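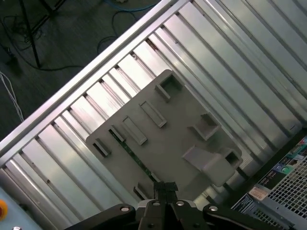
Figure 1. A molded gray plastic part on a ribbed aluminum tray.

Waiting for the Part: Small Plastic Pieces and the Life of Household Appliances in Wistgate

Term project report, Consumer Economics

1. Background

Most household appliances do not die of anything serious. The motor is fine, the wiring is fine, and the whole machine is sitting on the curb with a latch missing. We wanted to know how often this happens in a town the size of Wistgate, and what it would have taken to keep the machine out of the dumpster.

The project started with a dishwasher in the building where both authors live. The upper rack had come down on one side and the landlord was told the part was "on order." It was on order when we moved in. We washed dishes by hand for most of a semester and had plenty of time to come up with a research question.

Our question in its final form: when an appliance comes in for repair and the fault is a small plastic piece, what decides whether it gets fixed? Our first form of the question was longer and had the word "ecosystem" in it. Our instructor crossed that out.

2. Where the data came from

We are grateful to Rosario Valentini, owner of the repair shop on Isel Street, who let us sit in the back and copy from his job books. The books are paper. They are kept in pencil, in a private shorthand, by a man who has never needed anybody else to read them. "Dr. hndl SW no pt" means door handle, small washer, no part available. It took us most of the first Thursday to learn that "small washer" is a washing machine and not a washer that is small. There were entries concerning both.

We copied 661 jobs. Each was sorted by type of appliance, type of fault, and outcome (fixed, sent home unfixed, or left behind by the customer). Customer names were left out.

From the jobs where the fault was a plastic piece, we picked 60 to follow in detail. For these we tried to find the part ourselves, using only what an ordinary customer would have: the model number, a phone and a limited amount of patience. We searched maker websites, parts dealers and secondhand listings. Where a website offered a chat window we used the chat window, and we would like that time considered in grading.

There were two of us and we divided the work by appliance. One took everything that gets wet and the other took everything that gets hot. Coffee makers caused an argument that was never properly settled.

3. What we found

3.1 The part usually exists

We had expected to find that makers simply stop producing small parts. Sometimes they do. More often, the part could be found somewhere, under a number that did not match the one on the machine. A crisper drawer rail for a Sartori refrigerator appeared under three different numbers depending on the dealer, with photographs that might have been the same rail or might have been a ruler.

Valentini's method for this problem is to call a woman at a parts warehouse in Nustby and describe the thing to her out loud. We listened to one of these calls. It included the sentence "like the old one but with the ear on the other side," and she knew what he meant. We tried the same approach ourselves with a different dealer and were asked to submit a form.

3.2 The part is often sold attached to something else

This was the finding that surprised us most. A broken knob could be bought as part of a control panel. A broken hinge cover came with a door. In one case the missing piece was a clip the size of a thumbnail, and the only way to buy it was inside a complete pump assembly, at a price that would have covered a decent portion of a new machine.

There are reasons for this, and we read several industry articles defending it. It is cheaper to stock one large item than a dozen tiny ones, and a full assembly is harder to install wrong. We accept both points. We also note that neither one helps a person holding a clip.

3.3 Cost matters less than waiting

We assumed price would be the main reason people gave up. The job books suggest otherwise. Customers who were told a price on the day usually said yes, including a few prices that made us wince. Customers who were told "I'll have to look for it" often never came back at all. The pencil notes for these jobs get shorter as they go: "called," then "called," then a line through the entry.

The effect depended on the machine. People will wait for a sewing machine. They will wait, while complaining, for a vacuum cleaner. Almost no customer in the books waited long for a washing machine, and having now spent an afternoon at the laundromat on the corner of our street, we understand their position.

February was the worst month for abandoned jobs. Valentini blames the weather for this. He also blames it for the parking situation and the decline of the local bakery, so we have not treated his view as evidence.

3.4 Substitutes

A fair number of repairs marked as fixed used no proper part whatsoever. The books mention pieces taken from scrapped machines, pieces filed down from something nearly right, and one oven drawer held by a bracket that had started its career on a bookshelf. These fixes are fast and cheap, and hardly any of them came back to the shop. They also depend completely on there being a person in town who keeps a wall of old drawers and remembers what is in them.

We asked whether any of this was written down. He tapped the side of his head. We recorded the answer as no.

4. Problems with the study

One shop is one shop. People who bring a toaster to be repaired are already unusual, and the ones who threw it away without a second thought do not show up in our figures. Our sample of followed jobs leans toward entries we could read. We tried to correct for this by asking for help with the worst pages, but on some of them the author himself could only guess.

Our own searching was also uneven. Early in the project we would spend an evening on a single drawer runner. By the end we were marking things "not found" with some speed. We went back and redid two weeks of searches for that reason, and several parts turned up that we had earlier declared extinct.

We did not look at safety. Some of the substitutes probably deserve a closer look by a person qualified to give one.

5. Suggestions

Makers could print the part number on the part. A few do, and those were the easiest searches we had. It seems a modest thing to ask of an object that already has a recycling symbol, a mold mark and, in one case, a small embossed leaf.

Dealers could list measurements. A photograph of a gray piece against a white background tells a customer that the piece is gray.

Repair shops could give a date, even a bad one. Our reading of the job books is that people put up with a long wait when it has an end, and walk away from a short one when it doesn't. We mentioned this to Valentini and he has started writing a date on the ticket. He says it has mostly given customers something to argue with, though more of them are coming back to do it.

6. Note on the dishwasher

Using the methods described in section 2, we located the rack part for our own building. It is sold only as a pair, with the rack. The landlord has been informed, and it is on order.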